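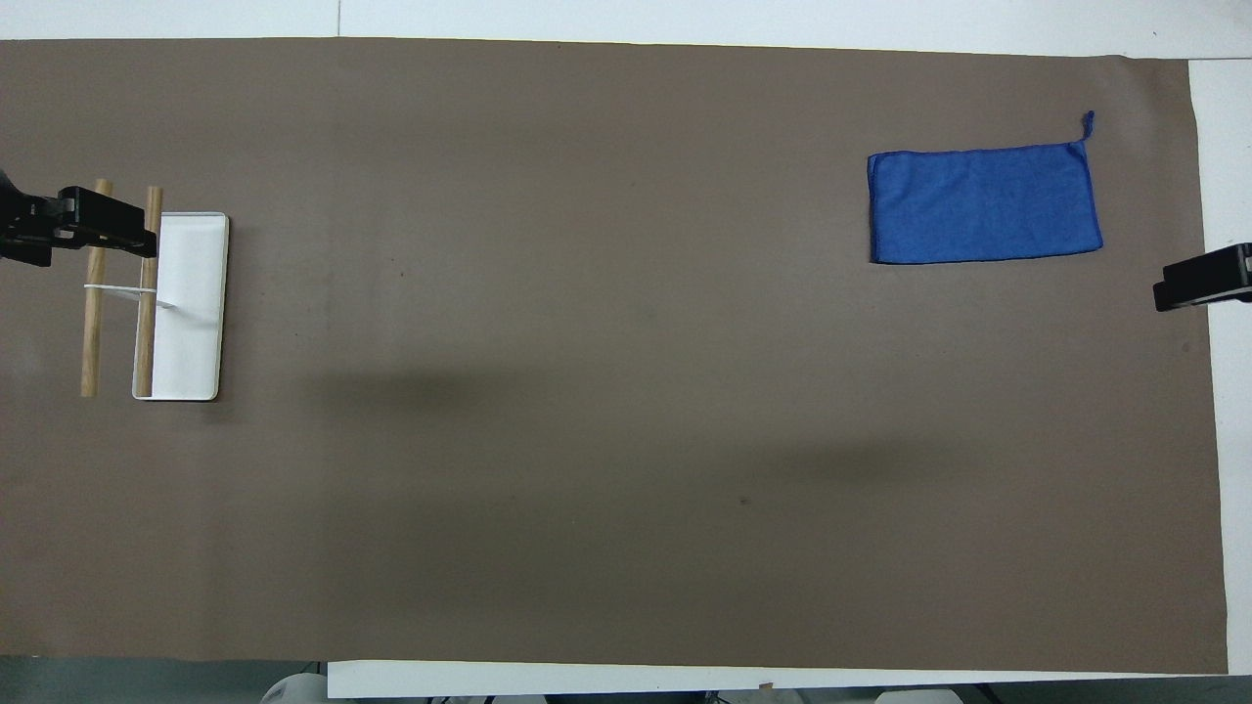

Okay, so, hi everybody, thanks for coming back after lunch. I'm going to talk about wrapping paper and mailing paper and the great big subject of sending breakable things to people who live far away, which I have been doing out of Salem for 18 years. I sell teacups, mostly. Some saucers, a few gravy boats when I'm feeling brave. And before we get to a single cup I want to talk about the bench, because if I visit your shop the bench is the first thing I look at. See the brown paper up there, covering nearly the whole tabletop, with just a bit of white showing along the top and the bottom and down the right side? That's how big I like my sheet. Most people start with a piece the size of a place mat and then they tape three more onto it.

(Pause here. Ask who wraps on the floor. Hands up. Hi, floor people, I love you, your knees don't.)

So, my first year. I shipped 214 parcels and I kept every complaint letter in a shoebox. I still have the shoebox. What I found when I went back through it was that hardly any of the broken ones were broken in the middle. It was handles. Handles, handles, handles, and one lid. The cup itself is pretty tough, it's a nice round shape, but the handle sticks out there like an elbow on a bus.

What I do now is roll a little snake of tissue and feed it through the handle first, before anything else touches the cup. Then tissue inside the cup, fairly firm. Then the cup goes down on its side at one corner of the sheet and I roll it toward the middle, tucking as I go. If you've ever made a burrito you're already better at this than I was.

(Do the demo with the blue cup, NOT the one with the gold rim. Hold it up high, the back row complained last May.)

Then the shake. I close the box, no tape yet, and hold it up by my ear and shake it like I'm guessing a birthday present. If I hear anything at all, I open it up and add more paper. Customers have seen me do this and they look horrified — but I would much rather hear it in my kitchen than have them hear it on their porch.

Okay, boxes. Double boxing, yes, for anything with a spout. I leave 2 inches between the inner box and the outer box, on every side, and that includes the bottom, which people forget. (I forgot it for years. Tell the gravy boat story if there's time. If we're past 2:30, skip it.)

Lutz Lenz asked me in the hallway about reusing old boxes, so Lutz, this bit is for you. Yes! Please do! But press on the corners with your thumb. If a corner gives, that box is for storing sweaters. I'll get up to five trips out of a good one, and I put a pencil mark inside the flap each time so I don't have to trust my memory.

Tape. I have opinions about tape and I've been told to keep them short. Run it down the middle seam, then across both ends so it makes a letter H, then do the same underneath. Rub it down with your palm. Cold tape in a cold garage will peel right up, so I keep my roll indoors overnight — next to the toaster, if you want the full truth.

Last thing before questions. Put a note inside with the name and address on it, in case the label comes off. I write mine by hand and say which piece is in which bundle, so nobody throws out a saucer with the paper. I've had two people do that, and one of them went through her recycling bin in the rain to get it back.

(Questions. Handouts are on the chair by the door. Get the blue cup back from the front row.)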